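Is Nastico butter worth the price for croissants?

doughfence
Posted 4th October
The bakery supply place in Andulholm wants me to switch from Brallska to Nastico for laminating. It costs a lot more per case and the sales sheet says "up to 7 extra layers of flavor." I have no idea what a layer of flavor is. Has anyone tested this side by side?

murkyoven
I did three batches of each. Same flour, same folds, 400 grams of butter per batch. My wife picked Brallska twice. I wouldn't pay extra.

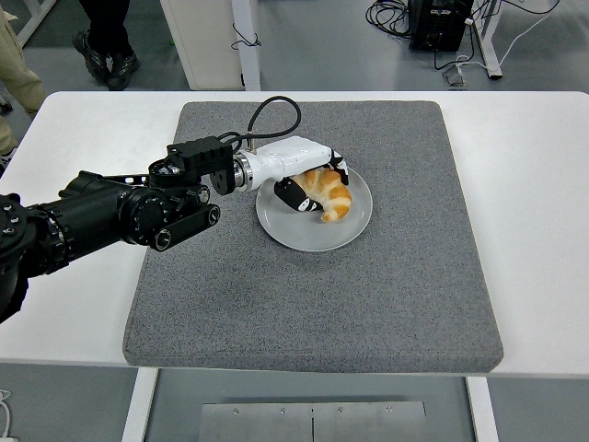
Croissant on a plain plate.

plainflour_pete
Three batches proves nothing. Your kitchen temperature matters more than the label. Nastico stays bendy when cold and doesn't crack, and that's what you're paying for.

murkyoven
Mine didn't crack with either one — maybe let it sit out a few minutes before you roll?

plainflour_pete
Try that in January and get back to me.

oldcrumb
Murín used to sell a decent sheet butter for less than both. Not sure they still do.

doughfence
They don't, I asked. The rep also says 1,588 bakeries have switched to Nastico. Switched from what? Margarine? I'll buy one block and see.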